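老房子入秋前安全检查表（附我的评语）

首页 > 房屋与院子 > 检查记录

这份表是给Bremberg的老房子用的。房子有地窖、一层、阁楼，后面有一个小院子。夏天住的人多，秋天以后只有周末有人。我把每一项的结果写成“合格”、“注意”或“不合格”，后面是评语。中文不是我的母语，如果有的建筑名词用得不准，请在下面留言告诉我，我会改正。

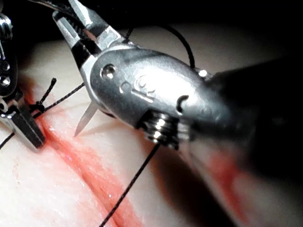 文：Jasmina Stoyanova　｜　2026-08-25　｜　栏目：检查记录　｜　打印本页

使用说明

检查的时候请带：手电筒、卷尺、铅笔、干抹布、旧报纸、一支软头的螺丝刀。请穿鞋底不滑的鞋。检查电的部分，先关总开关，再打开盖子。燃气和配电箱里面的接线，请不要自己修，只写下看见的情况，然后找有证书的师傅。

表里的顺序是我自己走的顺序：从下面到上面，最后到外面。您可以换顺序，但是请把一个房间看完再去下一个房间。去年六月我在地窖和厨房之间来回走，结果忘了看地窖的窗，那扇窗整个夏天没有关好，里面进了很多树叶，还有一只刺猬。刺猬后来平安地离开了。

结果的意思：
合格：今年不用做什么。
注意：可以继续使用，但是要在下次检查以前再看一次。
不合格：修好以前不要使用，或者不要让客人接近。

一、地窖

楼梯踏板是否牢固
结果：注意
评语：最下面的一级踩上去有声音。我用螺丝刀轻轻地按木头的边，木头是硬的，没有烂，所以我认为是钉子松了。Macario Rosales看过以后也同意。他建议换成螺钉，因为钉子在潮湿的地方会慢慢退出来。换好以前，我在那一级的边上贴了黄色胶带。

扶手
结果：不合格
评语：扶手的高度只有70厘米，对大人来说太低。以前的主人个子不高，可能他觉得很舒服。新的扶手已经订了，旧的先不要拆，有总比没有好。墙上的支架请用手往下拉，也往外拉，两个方向都要试。我以前只往下拉，这样做是不够的。

地面有没有水
结果：合格
评语：没有看见水。我在墙角放了旧报纸，第二天早上去摸，报纸是干的。请注意，报纸要放一个晚上，放一个小时看不出什么。如果报纸下面湿、上面干，潮气是从地里来的。如果两面都湿，多半是空气太潮，先开窗通风，再检查一遍。

水泵
结果：注意
评语：水泵是Wamau的，声音比春天大。我把底座的橡胶垫擦干净了，声音小了一些。进水口的滤网上有沙子，已经冲洗。电源线没有破，插头没有变色。因为声音没有完全恢复，我还是写“注意”。如果以后声音变得不均匀，请拔掉插头，不要等它自己停。

地窖的窗
结果：合格
评语：关得上，锁得住，铁网没有洞。这次是第一个看的。

二、厨房和浴室

燃气管和阀门
结果：合格
评语：我把肥皂水涂在接头上，没有气泡。软管上印的有效期还没有到。阀门的把手转起来有一点重，但是能转到底。客人来的时候，请告诉他们阀门在哪里，我把位置也写在冰箱的纸条上。如果闻到味道：关阀门，开窗，不要碰任何电灯开关，到外面去打电话。

热水器
结果：注意
评语：热水器是Kandex的，我买房子的时候它已经在墙上了。温度放在65度。有朋友说应该调低，可以省电，但是房子常常没有人，水在里面停很久，太低的温度对卫生不好。水龙头出来的水很烫，家里有小孩的请装混水阀。安全阀我拉了一下，有水出来，松手以后水停了。写“注意”是因为下面的排水管没有固定，会晃。

水槽下面的管子
结果：合格
评语：用干抹布把每一个接头包住，然后开水，关水，再看抹布。眼睛看不见的小漏，抹布会告诉你。柜子里面的东西要全部拿出来，我知道这个很麻烦。我找到了一个去年冬天以来一直在找的漏斗。

浴室地面
结果：注意
评语：浴缸旁边的填缝有一段发黑。我刮了一点，下面的还是白色，所以先清洗，不换。防滑垫的吸盘老了，已经不吸，应该买新的。浴室门的锁从外面可以用硬币打开，这个很好，请不要换成别的锁。

排风扇
结果：合格
评语：拿一张薄纸放在格栅前面，纸被吸住。格栅上的灰已经清掉。

三、墙和天花板

这一部分我写得最长，因为去年我在这里犯了错误。我看见客厅墙上有一条裂缝，就买了腻子把它填平，刷了漆，觉得很满意。过了一个冬天，裂缝又出来了，颜色也出来了。Dimitrov师傅来看的时候没有批评我，他只是问：“您填以前，量过吗？”我没有量过。现在我先量，先画线，写日期，最后才考虑要不要填。

裂缝的宽度
结果：注意
评语：最宽的地方是2毫米，在窗的上角。我在裂缝的两头用铅笔画了短线，旁边写了日期。如果裂缝走过短线，它就是活的，填了也没有用。请用铅笔，圆珠笔的颜色以后会从油漆下面出来。

裂缝的方向
结果：合格
评语：竖的裂缝和沿着石膏板接缝的裂缝，一般不用太担心。斜着走的、像楼梯一样的裂缝，尤其在外墙上，要请人看。我们的外墙上没有这样的。 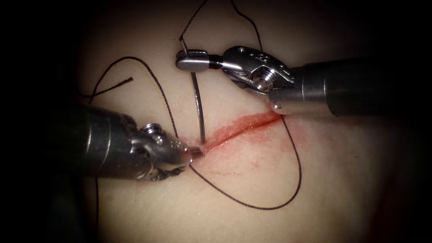

裂缝旁边有锈色的时候，最重要的问题是水从哪里来，铁在哪里。老墙里面常常有钉子、铁丝网或者旧的管卡，它们遇到水就生锈，颜色顺着灰浆出来，所以颜色出现的地方和漏水的地方不一定相同。我的方法是先不看裂缝，先看颜色的浓淡。请看图上浅色垫子的那道口子：红色沿着细缝走，靠右上的一段最浓，像一条抹开的带子，缝的下面就淡了，成为一片粉色，里面有很小的红点。墙上的锈迹我也这样读。浓的一段先用铅笔圈起来，在那里敲，在那里找铁；下面淡的一片只拍照，不要急着铲。去年我正好相反，我把下面很大的一片都铲掉了，灰尘到处都是，上面的旧钉子却留在墙里。

锈迹
结果：注意
评语：客厅窗边还有一处，是去年那颗钉子留下的。钉子已经取出，洞用石灰灰浆补好。颜色今年没有变大，我和去年的照片比较过。拍照时请在旁边放一把尺，没有尺的照片以后很难比较，我有很多这样的照片，没有什么用处。

敲击的声音
结果：合格
评语：用手指的关节敲，从左到右，慢慢地敲。声音空的地方，灰泥可能已经离开墙。卧室有一小块声音空，但是按下去不动，没有扩大，所以我还写合格。天花板上如果有空的声音，请不要睡在它下面，先找人处理。

天花板的水迹
结果：合格
评语：走廊有一个旧水迹，边上是黄色的，摸起来干。它在屋顶修理以前就有。我故意没有刷掉，如果再漏，我想看到它变大。

四、电

漏电保护开关
结果：合格
评语：按测试按钮，马上跳。请每个季节按一次。我把按的时间写在配电箱门里面的纸上，那张纸已经写满了，应该换一张。

插座
结果：不合格
评语：卧室床头的插座松，插头插进去会歪，面板的一边有一点发黄。我已经断开这一路，并且贴了纸条“请勿使用”。Dimitrov师傅不做电的工作，他给了我另外一个人的电话。床头灯暂时请用电池的。

延长线
结果：注意
评语：院子用的那一条绕在卷盘上。使用的时候一定要全部放开，绕着用会发热，这一点很多人不知道，我以前也不知道。外皮没有裂。卷盘的把手断了，用的时候请小心手。

烟雾报警器
结果：合格
评语：每一层都响。阁楼的那一个声音小，换电池以后正常。报警器也有寿命，请看背面印的日期，只换电池是不够的。一氧化碳报警器放在炉子的房间里，也试过。

五、小工具和转动的部件

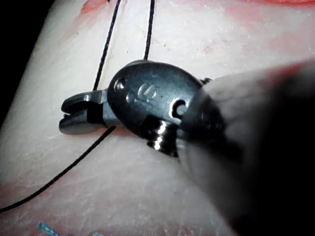 同样的道理也用在剪刀、钳子、窗的铰链和百叶的把手上：先慢慢地打开，再慢慢地关上，听有没有声音，感觉有没有一个地方特别重。如果重的地方每次都在同一个角度，大多是轴弯了或者里面有脏东西。如果到处都重，一般是缺油。我以前不管什么情况都加油，结果灰和油在一起变成黑色的膏，比没有油还坏。现在我先擦，再试，最后才加一滴。

窗的铰链
结果：合格
评语：北面的窗最难开，擦过以后好多了。一颗螺钉的头已经磨坏，下次拆窗的时候换。

修枝剪
结果：注意
评语：刀口有缺，弹簧还好。保险扣可以扣住，但是轻轻碰一下就开。放在孩子拿不到的架子上，不要放在口袋里。

院门的门闩
结果：合格
评语：从里面和外面都能开。冬天如果冻住，请用温水，不要用锤子。

六、阁楼和屋顶

折叠梯
结果：合格
评语：铰链紧，脚上的橡胶在。爬梯子的时候请两个人，一个人扶着。我一个人在家的时候不上阁楼，这一部分都是Macario来的那天做的。

屋架的木头
结果：合格
评语：没有新的木粉。我在梁下面铺了深色的布，下次来的时候看布上有没有粉。旧的虫洞里面颜色深，新的虫洞里面颜色浅。

烟囱周围
结果：注意
评语：烟囱和屋顶相接的地方，铅皮有一个角翘起来。下雨的时候没有看见水进来，但是风大的时候可能会。箱子和旧衣服都从烟囱旁边拿走了。炉子使用以前一定要请扫烟囱的人来，已经约好。

从外面看瓦
结果：合格
评语：我在院子里用望远镜看，没有上屋顶。有一片瓦的位置有点低，去年的照片里也是这样。

七、院子

落水管和雨水桶
结果：注意
评语：雨水桶是200升的，装满以后非常重，下面的砖有一块已经斜了。我先把水放掉一半，用来浇番茄。砖要重新放平，否则桶会倒。桶上必须有盖子，有小孩和猫的家庭尤其要注意。

通道的照明
结果：合格
评语：灯亮，感应器在人走到台阶以前就有反应。感应器前面的树枝我剪掉了，以前每次刮风灯都会亮，邻居不太高兴。

柴堆
结果：合格
评语：没有靠着木墙，上面有遮盖，两边通风。拿柴的时候请从上面拿，我的侄子总是从中间抽。

留言

Macario Rosales：扶手的支架我这个周末可以装。请先确认墙里面那一段有没有水管，上次我们在地窖钻孔的时候图纸和实际的位置不一样。

Jasmina Stoyanova 回复：谢谢，我会去借探测器。图纸是以前的主人自己画的，我不太相信它。另外请带你的长水平尺，我的那一把摔过以后气泡总是偏在一边。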